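Chapter 6
Surfaces We Work On: Wood in the Kitchen 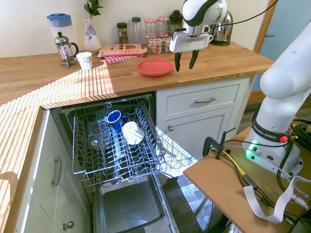 Arturo Benedetti holds that a counter should be judged by its worst day, and that most books on interiors judge it by its first. He would have students look at a work surface after years of meals before they read a word about how it is made. This chapter follows his order. It starts with wear and damage and comes to construction afterward.

Wood is one of the oldest materials used for kitchen work. It is easy to cut and shape with ordinary tools, it is quiet when a dish is set down on it, and it can be repaired by the person who owns it. It also moves, stains, scorches and swells. A designer who specifies wood has to accept both sets of facts and explain them to the client before the order is placed.

6.1 What goes wrong

Most damage to a wooden counter comes from water. Standing water around a sink works its way into end grain, where the open ends of the wood fibers draw it in much faster than the face of a board does. The first sign is usually a gray or black mark. Left alone, the fibers swell and the glue lines beside them may open.

Heat is the second cause. A pan taken straight from the burner can leave a brown ring that goes deeper than the finish. Light rings can be sanded out. Deep ones need a scraper first, and the low spot that results has to be blended into the area around it.

Knife marks matter less than people expect. On an oiled counter they can be sanded flat in an afternoon. On a varnished counter they are more serious, as each cut breaks the film and lets water in below it.

6.2 How wood moves

Wood takes up moisture from damp air and gives it off in dry air. As it does so it gets wider and narrower across the grain, while its length hardly changes. In a heated house the cycle follows the seasons. A counter fitted in June, when the air is humid, will be narrower by the middle of winter.

Suppose a counter in a Fernville apartment is 2000 mm long and 1000 mm deep, with the grain running along its length. Almost all of the movement will be in the depth. If the counter is screwed tightly to the cabinets at front and back, it has no room to shrink and may split. The usual answer is to fix it firmly along one edge and use slotted holes elsewhere, so the screws can slide as the wood moves.

6.3 Butcher block

Butcher block is made by gluing many strips of wood into one thick slab. There are 2 common types. In edge-grain block, the long edges of the strips face up, giving a surface of narrow parallel lines. In end-grain block, short pieces stand upright and the cut ends face up, giving a checkered surface. End grain is kinder to knives but costs more and takes in water faster, so it is used mainly for chopping blocks and small inserts.

The Ornstead case study at the end of this chapter compares the two types in a shared kitchen. Read it together with the notes on finishes in Section 6.5, and pay attention to how often each surface was oiled.

Terms to know

End grain: the surface exposed when wood is cut across its fibers.
Edge grain: the surface along the narrow side of a board.
Slotted hole: an elongated screw hole that lets a fixed part move in one direction.
Film finish: a coating, such as varnish, that dries as a layer on top of the wood.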